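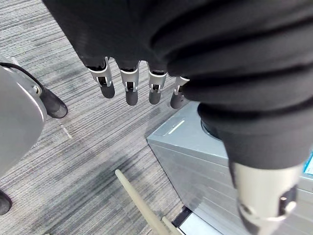 *Light gray metal and carpet, my two favorite things in the room right now.*

I have been on a storage kick since February and I'm not even sorry! The workroom had reached the point where I was stepping over extension cords to get to the other extension cords, so I gave myself a budget of $280 and a promise that nothing would get shoved in the hall closet "for now."

First up was the carpet. I went back and forth on this for ages (hard floors are easier to sweep, I know, I know), but I drop small things all day long and I was so tired of chasing them across the room. Carpet wins. A dropped screw just stays where it lands. I got mine from Corari, the remnant place behind the Konstantinidis bakery, and yes, I came home with a box of sesame rings too.

Then the gray metal. I love brushed aluminum finishes so much. They're plain, they go with everything, and they look good with light coming across the top. I've gotten very attached to the little white strip near the corner, set along the edge, and the bit of bright blue on the far side makes me happy every time I walk past. I thought about painting things to match and I'm so glad I left it all alone.

For cleaning I've been using Zilness on a damp cloth, wiping with the grain of the metal, then going over it again with a dry one. Two passes is plenty. I tried a paper towel once on another piece and spent the evening picking lint out of the seams, so cloth only from now on.

The cords took longest. I bought 2 packs of Cemon ties, the soft reusable kind, and bundled everything by length. Short ones went in the top drawer of the desk, long ones on hooks behind the door. I found three chargers for phones I don't own anymore! They went in the recycling bag along with a dead flashlight.

Next I want to do something about the lighting, maybe a clip lamp with a warm bulb, and I still need a proper mat for by the door. If you've got a clip lamp you love, leave it in the comments, I'm looking at them every night before bed.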